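Reading Ruth slowly

I've been stuck in the book of Ruth since January, and I mean stuck in a good way. It's four short chapters. You can read the whole thing over a bowl of cereal, and for most of my life that's how I treated it, as the nice little story tucked between all the blood in Judges and all the politics in Samuel. Then our reading group picked it up and decided to go 2 or 3 verses at a time, and I grumbled quite a bit, and now I don't want to leave.

The group meets at Rosalie Wallner's place (she has the big table, and she bakes). We'd just come off a long stretch in Romans and everyone was tired. Rosalie said we needed a story with people in it. So, Ruth.

The first thing that got me was Naomi. I'd always read the book as being about Ruth, because, well, look at the title. But chapter one belongs to Naomi. She goes off to Moab with a husband and two sons because there's a famine, and by verse five she has buried all three of them. Five verses! The writer doesn't stop to cry about it. You get a famine, a move, two weddings, three deaths, and then she's on the road home with her daughters-in-law and telling them to turn back.

And she's so angry. When she gets to Bethlehem the women of the town say "Is this Naomi?" and she tells them to call her Mara, bitter, because the Almighty has dealt very bitterly with her. "I went out full, and the Lord has brought me home again empty." I must have heard that line in church a dozen times and it never landed. What struck me this time is that Ruth is standing right there! She has just made that enormous speech, where you go I will go, your people shall be my people, and Naomi walks into town and announces that she came back with nothing.

I brought that up and we argued over it for most of an evening. Nobuhle Tshabalala thought it was cruel. I thought so too at first. Then Rosalie said that when her mother died she told a friend on the phone that she had no one left, while her husband was in the kitchen making her soup. She wasn't lying, she said. She couldn't see him yet. We all got quiet after that and ate more cake.
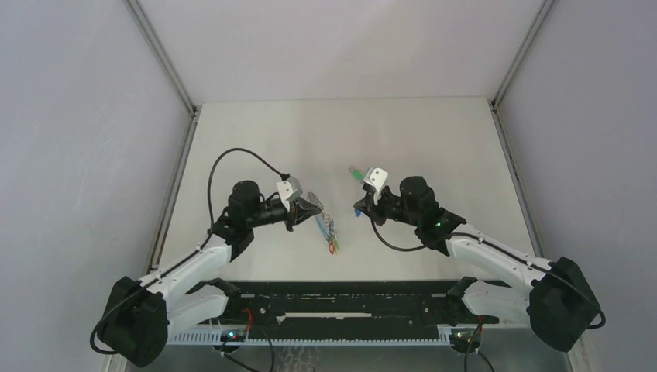 Anyway, back to Bethlehem. The end of chapter one has that throwaway line saying they arrived at the beginning of the barley harvest. I used to skip right over it. But the chapter opens with no bread in a town whose name is usually explained as "house of bread," and it closes with barley ready to cut. Naomi says empty and the very next thing the writer mentions is grain. I love that. God hardly does anything out loud in this book, there's no burning bush and no voice from the sky, but there's a field that needs cutting.

Then comes chapter two and the word that I've been chewing on ever since. Hesed. It gets translated as kindness, or lovingkindness, or steadfast love, depending on which Bible you grab off the shelf, and I don't think any of them quite get there. I don't read Hebrew, so take all this with some salt. But as far as I can make out it's the kind of loyalty that keeps going past the point where you've done your duty. Orpah, the other daughter-in-law, did her duty. She walked part of the way, she cried, she kissed Naomi and went home when she was told to. The book never says a mean word about her, and I wish more sermons would leave her alone! She did what was asked. Ruth did more than was asked.

Boaz is the same kind of person. The law in Leviticus says to leave the edges of your field for the poor and the stranger, so letting Ruth glean is the rule. Telling the young men to pull some stalks out of the bundles on purpose and drop them for her is something else. She goes home that night with an ephah of barley, and my study notes say that's a lot to carry, and I like to picture Naomi's face when it hits the floor. "Where did you glean today?" I hear a bit of the old Naomi in that question. Something's waking up.

I tried to put this into practice, by the way, with mixed results. My neighbor across the hall has been having a rough time and I'd been doing what I'd call the edges of the field - holding the door, asking how she was, not really waiting for the answer. So I brought over a casserole and stayed. For two hours. I missed my show and I had a headache by the end and I can't say I felt holy. But she asked if I'd come again, so I suppose I'm going again.

We've got the threshing floor next, and I'm a little nervous about it. Nobuhle has already warned us that she has opinions about what is going on with the blanket and Boaz's feet, and Rosalie has promised something with apricots to keep the peace. If you've read a good commentary on chapter three that's written for regular people, leave me the title in the comments. The one I borrowed spends 340 pages on a book that takes up three in my Bible, and I fell asleep in the introduction.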